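The dehumidifier from the swap shed

Our transfer station in Madport has a swap shed next to the cardboard bins. You leave what still has some life in it and take what you want, and there's a limit of one hour if Jolanta Szewczyk is on duty and no limit if she isn't. I go most Fridays after work. I've brought home a floor lamp, two box fans, a bread machine and more extension cords than I need.

Last month it was a dehumidifier. It's a Morix, the tall kind with a bucket that slides out the front. A strip of masking tape across the top said RUNS, NO WATER. I've wanted one for the basement for years and they're $309 new at the hardware store, so I put it in the back seat and belted it in.

A unit that runs but doesn't collect water can be one of two things. If the refrigerant has leaked out, it's scrap. If the coils are packed with dirt or the fan isn't moving air, you can usually bring it back. I plugged it in on the porch and put my hand on the side. The compressor kicked in after a minute and I could feel it humming through the case. The fan was barely turning.

It's six screws to get the back off, and one of them is under the sticker with the model number, so poke around with your fingertip before you start prying. Unplug it first and leave it alone for a while. Inside was a gray mat of lint and dog hair as thick as a sock. The filter was missing, so everything had gone straight to the coil. I took most of it off by hand, then vacuumed, then went over the fins with a paintbrush and dish soap. The fins bend if you look at them wrong. I straightened the worst ones with a plastic picnic knife.

The fan motor was stiff. I put two drops of light oil on each end of the shaft and turned it by hand until it spun on its own. Lucinda Begay, who used to fix vending machines and lives across the road, told me to check the capacitor while I was in there. Hers was a good tip. It read well under what was printed on it. A new one was $9 with shipping and took five days.

For the filter I bought a roll of mesh at Brultumach and cut a piece to fit the old slot. It isn't pretty, and you can't see it with the grille on.

Then I carried it down to the basement, which was at 70 percent humidity by the cheap gauge on the shelf. I left the unit on overnight. In the morning there was water in the bucket, a little over a third full. After four days the gauge said 59 and the smell by the stairs was mostly gone. I've been pouring the bucket down the laundry sink. There's a hose fitting on the back, and I'll get to that in December when I'm not mowing.

The bucket float sticks now and then, so the full light comes on early. A tap on the side clears it. If anyone has taken one of these floats apart without snapping the little clips, leave a comment.

Next up is a sewing machine with no pedal that Natália Vieira left on my steps. I haven't opened it yet. 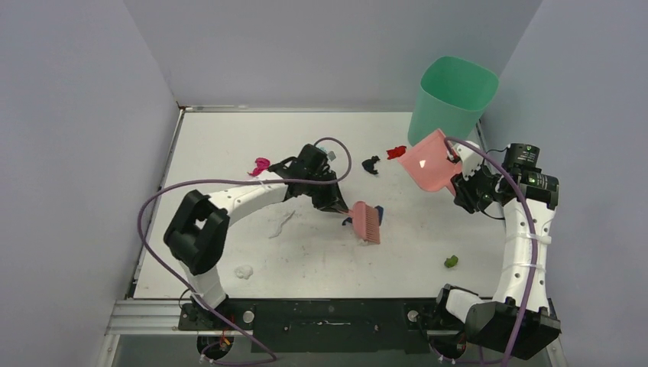
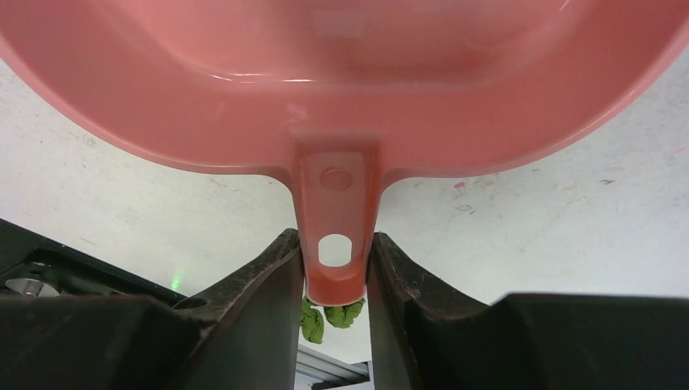 First one: pink brush and a dark navy cloth. Second one: the pink basin, close up.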